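Chapter 7
Planning Around Things That Break

7.1 Where this chapter starts
7.2 From detections to a scene model
7.3 Clearance costs
7.4 Two arms, one plan
7.5 Replanning and stopping
Exercises

By the end of Chapter 6 you had a planner that could move one arm from a start pose to a goal pose without hitting a fixed set of boxes. The boxes were given to you. Their positions were exact, they did not move, and a collision with one of them cost nothing except a failed test. In this chapter all three of those conveniences go away.

We will work with two arms that share a table, and the objects on the table will be awkward ones. A bouquet in a vase is a good case. The vase is close to a cylinder and easy to model. The flowers are thin, uneven and wider than the container that holds them. A planner that protects only the vase will drag a wrist through the leaves and tip the whole thing over. A planner that wraps the bouquet in one large box will often report that no path exists, even when a person could reach past it without trouble.

Software used in this chapter

The code listings use the Firner planning library and the Nudik scene server. Both were installed in Chapter 2. If you skipped that chapter, go back and run the setup check before you continue, as the listings here will fail without a running scene server. Readers who use a different planner can still follow the text. The ideas in 7.2 and 7.3 do not depend on Firner, and only the function names will change.

All distances are in millimeters and all angles are in radians unless a listing says otherwise. The table frame has its origin at the near left corner, with x to the right, y toward the back and z up. Students regularly mix up the table frame and the base frame of the left arm. Print both before you debug anything else.

What the planner has to know

For each object the scene model holds a pose, a shape and a clearance value. The pose comes from perception. The shape may come from perception or from a stored model. The clearance value is set by you, and it says how close a moving link may pass before the cost begins to rise. For a solid block we use 2 mm. For a bouquet we use 20 mm, measured from the outer surface of the flowers and leaves and not from the vase.

Shiny and see-through materials need special care. A depth camera may return points behind a glass wall, or no points at all. A faceted metallic surface can scatter light and leave holes in the cloud. Reflections on the tabletop can produce a second, false object below the real one. Section 7.2 gives a filter that removes any cluster lying under the table plane, and a simple test for clusters that have gaps where a wall should be.

One arm may also hide an object from a camera that the other arm depends on. In the Jullitz planner, written by Tiruwork Lemma and described in the reading list, each object carries a time stamp showing when it was last seen. If the stamp is older than 200 ms, the clearance value is doubled until a fresh detection arrives. We adopt the same rule. It is crude, but it is easy to test, and it fails on the safe side.
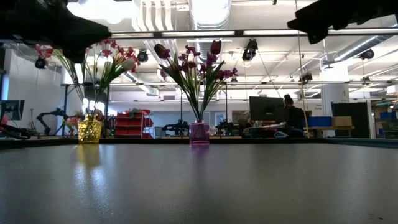
Figure 7.1 Two grippers over a table with two vases of artificial flowers. The left gripper hides part of the red and pink bouquet from this viewpoint.

Look at the bouquets in Figure 7.1 and consider what a single bounding cylinder would do to each. Both spread well beyond their vases. With the cylinder sized for the flowers, much of the open space beside each vase is marked as blocked. Section 7.2 splits every object of this kind into a lower part and an upper part, each with its own shape and its own clearance.

A note on test data

The recorded problem set for this chapter is named Kļaviņa and contains 792 planning problems. Each one stores a start pose for both arms, a goal pose for one or both, and a list of objects. Ülle Siliņa prepared the set and wrote the loader. Some of the problems have no solution. Your planner should report this and return, and it should not run until the time limit on every one of them.

Before you read on, load problem 20 and run your Chapter 6 planner on it without changes. Save the path it returns, along with the smallest distance between any link and any object. You will need both numbers in Exercise 2.

7.1 Where this chapter starts

Listing 7.1 repeats the planner loop from Chapter 6 with one change. The collision check now returns a distance in place of a true or false value.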